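Vorlesung Roboterlernen, Kapitel 6: Kontaktreiche Montage

6.3 Residuales Lernen beim Einsetzen von Speichermodulen

Ausgangspunkt ist die Arbeit von Dalisay (Projekt Paewai). Ein klassischer Bahnplaner fährt das Modul bis kurz über den Steckplatz, danach addiert ein gelerntes Netz kleine Korrekturen auf die Sollpose. Gelernt wird also nur der Rest - die grobe Bewegung bleibt fest programmiert.

Daten: 4000 aufgezeichnete Einsetzversuche, davon 3299 zum Training und 701 zur Validierung. Getestet wird auf 200 weiteren Versuchen mit leicht verdrehtem Gehäuse.

Eingänge des Netzes: Kamerabild, Gelenkwinkel, Kräfte und Momente am Handgelenk. Ausgang: Versatz in x, y und Drehung um die Hochachse.
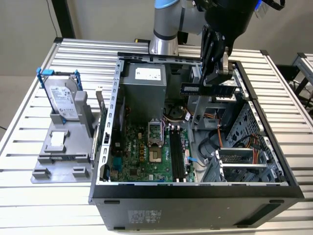 Abb. 6.4: Speichermodul im Greifer über dem offenen Gehäuse, links darunter die beiden Steckplätze.

Zu beachten: Die Kraftwerte sind vor dem ersten Kontakt kaum aussagekräftig. In dieser Phase trägt fast allein das Bild - vgl. Übung 6, Aufgabe 2.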